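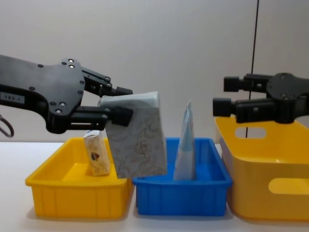 Adeel Dogar asked how a trainer that costs 400 pounds in a shop can be made from much the same stuff as one that costs a lot less. It is a good question. To answer it, we need to look at how shoe companies decide how many pairs to make.

Why do some trainers sell out?

Most trainers are made in very large numbers. The company guesses how many people will want them and tries to make enough for everybody. If some are left at the end of the season, the shops cut the price.

Other trainers are made in small numbers on purpose. This is called a limited edition. Suppose a company called Bastov makes 1,000 pairs of a new shoe, and 3,000 people want to buy one. Then 2,000 people will go without. Some of them may be ready to pay more than the price on the box.

When there is less of something than people want, we say it is scarce. Scarce things often cost more, even when they are no better made.

What is a raffle?

Shops used to sell limited trainers to whoever came first, and people queued outside all night. Now many shops hold a raffle. You put your name in before a set time and the shop picks names by chance. If yours is picked, you may buy one pair at the normal price. You don't get the shoes for nothing.

What is reselling?

Reselling means buying something and then selling it to somebody else. A person who buys trainers to sell again usually keeps them in the box and never wears them, as a worn pair fetches less. Resellers can lose money too. If Bastov decides to make more of the same shoe, which is called a restock, the high price may drop in a day.

Are they real?

High prices also bring copies. A fake may have the right name on it but crooked stitching, weak glue or the wrong sort of box. Some resale websites pay people to check each pair before it is posted to the buyer.

Words to know

Scarce: hard to get, when more people want a thing than can have it.
Restock: when a shop gets more of something that had sold out.
Resale price: what a buyer pays the second time a thing is sold.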